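Press Releases | Product Safety | Robotics
Print this page | E-mail this page
2020-09-13
By the Dretero press office

DRETERO PAUSES SHIPMENTS OF HAND-HELD GRIPPER AFTER FINGER COVERINGS COME LOOSE

Owners asked to stop using tool on people-shared tables until finger check is done. Free replacement kits going out in September.

IRNIA -- Dretero today paused all shipments of its Zotedel hand-held gripper, after the grip covering on the fingers was found to peel and, in a number of tools, to let go completely under load. One person was hurt. A bruised thumb and a small cut, treated on site, back at work the next morning. No other injuries have been reported to us as of this release.

The pause covers the first production batch, 400 tools. Of those, 227 are with customers. The rest are in our own building in Irnia and are not going anywhere.

We are putting this out early and parts of it will be updated. Customers have been asking and they should have what we have.

What happened

The Zotedel is squeezed by hand. An operator holds it, closes the jaws on an everyday item, moves it, lets go, and the camera on the tool records the whole thing so a robot arm can be taught the same motion later. Most of our customers run it at a table with small packages, trays, cups, that sort of thing. Often a second person is at the table too, setting out items or handing them in from the other side.

The incident took place at a customer site during a package-to-tray task. The operator had closed the jaws on a glass jar, part of the covering slid off the finger, the jar dropped and turned, and the second person reached in to catch it. The jaws closed the rest of the way on the thumb. The jar broke on the table edge. That is where the cut came from.

The customer called us the same day. We asked for the tool back and got it two days later, along with the recordings, for which we are greatful.

Our engineers then pulled recordings from our own Irnia workroom, and from customers who agreed to share theirs, and went through them looking at the fingers and nothing else. Creased covering, lifted edges, chipped corners on the finger block. More of it than we expected, and much of it on tools that nobody had reported as faulty.
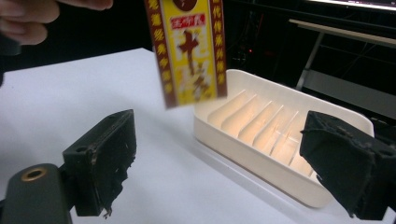 Vakulenko, the outside test house we use for grip and pinch testing, was brought in at that point. They took 50 tools from the batch, a mix of used and unused, and ran each one through the same closing cycle. Results came back last week. Short version below, full report to customers on request.

Findings so far

The adhesive under the covering softens with long use. A tool used a few hours a week may never show it. A tool used all day, every day, will. Edges go first, usually on the inner face where items rub. Once an edge is up the covering creases, and from there it can slide.

Unused tools passed. Every one. The fault is a wear fault, but it comes far too soon and we count it as ours. The manual said to inspect fingers monthly. That was wrong for heavy users and the line has been pulled from the manual.

A second point, separate from the adhesive. The jaw spring is strong enough that when an item slips out, the fingers snap together faster than a person can move a hand away. Vakulenko flagged this and we agree with it. The replacement kit has a softer spring. Grip on heavy items will be lower. Some customers will not like that and we would sooner hear the complaints.

The camera and the recording unit are not affected. Mounting inserts in the tool body were checked as well and no fault was found there.

What owners should do now

Stop using the tool anywhere a second person has hands on or near the table. This applies to all first-batch tools, including ones that look fine.

Look at both fingers in good light, inner face and edges. Run a fingernail along each edge of the covering with the jaws open. If anything lifts, creases or moves, stop using the tool entirely and put it back in its case. Same goes for any scrap of rubber or tape hanging off a finger. Do not trim it and carry on.

Please do not glue the covering back down. We have seen super glue, electrical tape, hockey tape and in one case a bicycle patch. All of these change how the finger grips, and the taped ones failed sooner than the bare ones in our tests.

If the check is clean and only one person is at the table, work may go on with soft or light items. Empty cartons, paper packages, plastic trays. No glass, no ceramic, no knives, nothing hot. Repeat the check at the start of every shift.

Batch numbers are on the underside of the handle. First-batch tools start with Z1.

Replacement kits

Each kit has two finger blocks with a molded covering (no adhesive), the softer spring, four screws and a driver. Swap takes about ten minutes. The first 138 kits are packed and leave Irnia this week, going to daily users first. Remaining customers will get theirs before the end of September.

There is no charge for the kit or the shipping. Owners who would rather not do the swap themselves can send the tool in and we will do it, turnaround is five working days plus transit.

Customers who want their money back instead will get it. Full price, no form beyond the order number.

What about recorded data

Several customers have asked if recordings made with a worn finger are still good. Depends on the task. A covering that has slid even a little changes where the item sits between the jaws, and a robot arm trained on that may close off-center. We suggest setting aside any recording in which the covering is visibly out of place, until our guidance note is ready. The note is being written now. It will be sent by e-mail to all registered owners, and posted on the support page.

Recordings where the fingers are merely scuffed are most likely fine. Most fingers in daily use are scuffed.

Next steps at Dretero

Shipments of the Zotedel stay paused until the molded fingers finish long-run testing at Vakulenko. No restart date yet and we are not going to guess at one here. Open orders will be held or refunded, customer's choice.

Incoming tools from the field will be photographed, logged and opened. A follow-up release will give the count of failed coverings by hours of use, once we have enough tools back to say anything usefull.

We have also changed how reports come in. Until this month a loose covering was logged as a cosmetic complaint and sent to the spares desk. It now goes to the safety desk the same day.

Dretero is sorry for the injury and for the trouble this causes to teams in the middle of a project.

About Dretero

Dretero designs and builds hand-held grippers and finger sets for teams that teach robot arms by demonstration. The company is based in Irnia, where all tools are assembled and tested.

Contact

Owners: safety desk, by phone or through the support page. Please have the batch number ready.
Press: Dretero press office, Irnia.

Print this page | E-mail this page
Filed under: Press Releases, Product Safety, Robotics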